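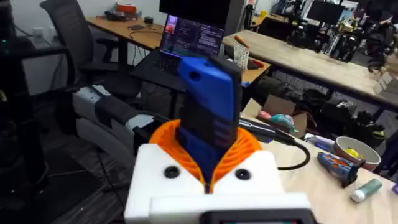
Ilham Saber wrote to me after my last column that a repair shop is a nice memory but not a business, and that I should stop asking people to feel guilty each time they buy a new kettle. I have read this letter many times. I think it is half right, and I want to answer the other half.

It is true that repair is often more expensive than people expect. In my street there is a shop called El Fassi, and I bring there everything that stops working. In November I brought a vacuum cleaner. The part was cheap, the work took most of an afternoon, and the bill was almost the price of a new one from the supermarket. I paid it, but I understand very well the neighbor who would not.

My disagreement begins with the word "business." Ilham writes as if the price in the supermarket is a natural thing, like the weather. It is a decision. My old Trirnow radio was closed with 4 screws, and my father opened it with a kitchen knife. The new model, which my daughter gave me, is closed with glue. Somebody sat in an office and chose glue. After this choice, of course the repair costs more, and then we say that people do not want repair anymore.

I wrote to Trirnow and asked for the price of a new switch. They answered politely that the switch is not sold alone. I can buy the whole inside of the radio, and they gave me the number of the part, 554, and a wait of 6 weeks. The man at El Fassi laughed when I showed him the letter, and then he found a switch in a drawer. It does not have the same color. It works every morning when I make coffee.

I do not want to make anybody guilty. When I came to this country I bought only the cheapest things, and I had good reasons for it. A person with a small salary cannot wait 6 weeks for a switch. But I would like the law to say that a maker must sell the small parts, for ten years at least, and at a fair price. It should also say that a product must open with a common tool. These are modest demands. They ask nothing from the customer.

Ilham ends the letter with a question, if I would still go to El Fassi when the bill is higher than the new product. For the vacuum cleaner, no, I would not. For the radio I would.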